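Parnden House shared kitchen, residents' meeting
Minutes, 27 May 2019, 7:30 pm, second floor kitchen

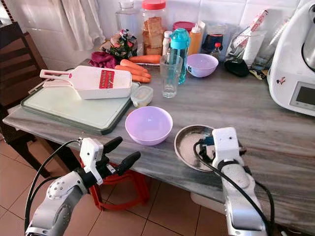
Present: Ferenc Borbély (chair), Odile, Marcus, Tam, Priya, Joanne (minutes). Apologies from Fülöp, on nights this week. Started late, people still eating.

1. Last minutes
Agreed. Correction from Tam: it was the small saucepan that went missing, not the big one. Still missing.

2. Counter space
Long one. Ferenc wants the counter clear by 9 every night. Marcus says fine for people who eat at 6, he gets in at 8:30. Priya: problem is things living on the counter full time, mainly the toast jar (red lid), the empty glass jar by the tiles and whatever bottles people put down and forget. Turquoise bottle with the teal cap, whose? No answer. Goes on the hall shelf Friday, then out.
Toast jar stays, Odile uses it daily and it does keep the toast crisp. Empty jar to be used for something or go in the cupboard. Odile suggested rice. Marcus suggested teabags. Left open.
Agreed: clear by 10, not 9. Ferenc not happy but went along with it.

3. Mandoline
Tam cut a thumb on it, not badly. The blade insert is sharper than it looks, the red one especially. Joanne asked where the hand guard went. Not in the drawer, not in the box. Odile thinks it may have gone out with the broken colander.
Agreed:
- carrots down to a stub, then stop and eat the stub
- don't leave it in the sink under suds
- wash straight after use, brush not sponge
- back in its box, blade facing down
Priya to look for a replacment guard. If they want silly money for one we buy a box grater instead. Marcus would prefer a box grater anyway. Noted.

4. Cutting boards
Green board for vegetables only, as before. Someone has been doing chicken on it. No names. Ferenc read out the note from last time again. Meat board hangs behind the door, please use it.

5. Bowls and plates
Lavender bowls are shared, they came with the kitchen. Please stop taking them upstairs. Steel plates also shared. Wipe crumbs off before stacking, Joanne found a stack with crumbs all the way through it.
Lids for the clear tubs: white ones all look alike and don't all fit. Tam to match up lids and tubs one evening, anything with no partner gets recycled.

6. Cloths
The magenta cloth is for counters. Not floors, not the bin lid. Ferenc proposed a hook by the sink so it stops being left in a heap. Agreed. Odile has a hook.
Wash on Sundays, rota on the fridge.

7. Money
Kitty stands at $39 after dish soap and trash bags. Covik order due next month, Marcus to place it. Add: scrubbing brush, 2 packs of sponges, foil. Priya asked if we can go back to the Gultgate store for the bags, the Covik ones split. Marcus will check the price first.

8. Saturday soup
Going ahead. Carrots, cabbage, whatever is left in the fridge by Friday night. Peeling from 11, Odile on the stove. Bring your own bread. Somebody please buy onions, we always forget onions. (Joanne will buy onions.)

9. Any other business
Fridge door seal, Ferenc has emailed the landlord again, no reply yet.
Tam asked about a second drying rack. No room. Maybe over the radiator in summer, come back to it.
Marcus: can people label opened bags with a date. General agreement, not sure it will hapen.

Actions
Ferenc: chase landlord re seal
Priya: mandoline guard, or price up a grater
Tam: lids
Odile: hook
Marcus: Covik order, bag prices
Joanne: onions, type this up

Closed 8:25. Next meeting same place, date to go on the fridge once Fülöp has his shifts.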